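Fendstead Room Humidifier – Owner's Guide
Section 4: Filling, First Start and Weekly Care
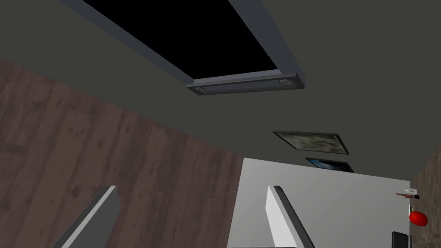

Before you fill the tank for the first time, please give the humidifier a little while to settle in. If it has come in from a cold porch or the back of a delivery truck, let it stand unplugged for 2 hours so that any moisture inside the base can dry off. We know it's hard to wait when your nose is dry and your throat is scratchy, but the fan motor will thank you for it!

Choosing a spot

Set the base on a level, water-resistant surface, at least 34 inches off the floor if you can manage it. A dresser top with a tray under it does very nicely. Keep it away from curtains, bookshelves and the good piano – mist drifts farther than most people expect.

Filling the tank

1. Lift the tank straight up by its handle and carry it to the sink.
2. Turn it over and unscrew the cap counterclockwise. It may be stiff the first few times.
3. Rinse the tank with cool water and pour the rinse water out.
4. Fill with cool, clean water up to the line. If your tap water is hard, use distilled, or you'll find white dust on the furniture.
5. Screw the cap back on snugly, turn the tank upright over the sink, and check for drips.
6. Lower the tank onto the base. You'll hear it gurgle for a moment as the tray fills.

CAUTION: Never add hot water, scented oils or vapor rubs to the tank. They can crack the plastic and will void your warranty.

First start

7. Plug in the cord and press the power button once. The light will turn green.
8. Turn the dial to Low and leave it there overnight. A full tank lasts nearly 9 hours on this setting.
9. In the morning, look at your windows. If they're fogged or running with water, move the humidifier to a bigger room or run it for less time.

Note: If you bought the Tikeck wick cartridge separately, soak it for a few minutes before step 6 and seat it with the arrow facing up.

Weekly care

Unplug the unit, empty both the tank and the tray, and wipe the tray with a soft cloth dampened with white vinegar. Rinse well and let everything air dry before you put it back together. When September comes and you bring the humidifier out of the closet again, do all of this once before you use it, even if you put it away clean.

Guide revised 1/16/18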